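Grildale Community Help > Computers and Repair > Desktops

Old Dell tower: how do I get the hard drive out without breaking the blue holder?

Posted by mossbank

I have an old Dell desktop that sat in my mother's house for years. I want to take the hard drive out and copy the family pictures off it before the rest goes to the recycling drop-off in Grildale. There are some 2000 pictures on it and I have no other copy of them.

The drive is in a blue plastic holder. I pulled on it fairly hard and it moved a little and then stopped. I don't want to snap anything. Are there screws I'm missing? Also, do I need to put the processor cooler back on first? My nephew took it off last June and it's in a bag somewhere.

Zulema Tapia

Stop pulling until you have checked the cables. If a drive moves a little and then stops, it is often still plugged in.

Unplug the computer from the wall and hold the power button in for a few seconds. Lay the tower on its side with the cover off and touch bare metal on the case before you reach inside.

Find the drive end with the connectors. On a SATA drive there are two plugs side by side, a narrow one for data and a wider one for power. Pull each one straight out by the plastic plug and not by the wires. Some data plugs have a small metal clip you have to press. If yours has it and you skip that step, the plug can take part of the drive's connector with it.

Once both are off, look at the holder. Many of these have no screws going into the case. They have a tab or a pair of side pieces that you squeeze or lift, and then the holder slides or lifts out. Which way it goes depends on the model, so look at how the rails run before you push. Hold it by the plastic and keep your fingers off the circuit board.

You don't need the cooler to remove a drive. You do need it if you plan to turn the computer on again, with fresh paste. Do not power it up with a bare processor, even for a minute.

Blue parts and the inside of a Dell:
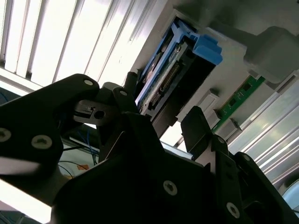
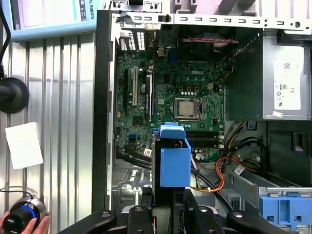
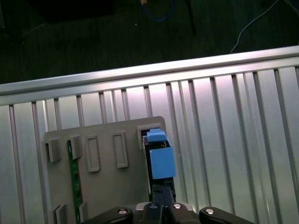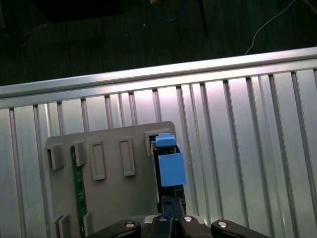 Once the drive is out, get a USB adapter for it. If it is a full-size 3.5 inch drive, the adapter has to come with its own wall plug – the kind that runs only from the USB port is meant for small laptop drives. Copy everything to a second place before you sort or delete anything. If the drive clicks or won't show up, switch it off and leave it off.

I would also write the model number of the tower down before you recycle it. It is usually on a sticker on the outside of the case, and with that you can look up the service manual, which shows how the holder comes out.

Tiago Veloso

Agree with the above. I got stuck on the power plug on mine, not the holder. It was so tight I had to rock it a little from side to side. Took me longer than the rest of the job.

If you don't want to buy an adapter, Chauhan on Bilitz Street will copy a drive for you. I had 300 gigs done there and picked it up the next afternoon. Bring your own drive to copy to.

rt555

just drill it and buy a new one, old drives are junk anyway

mossbank

I want the pictures, so no drilling. The power plug was still on. I'll look for the tab tonight and find the model number.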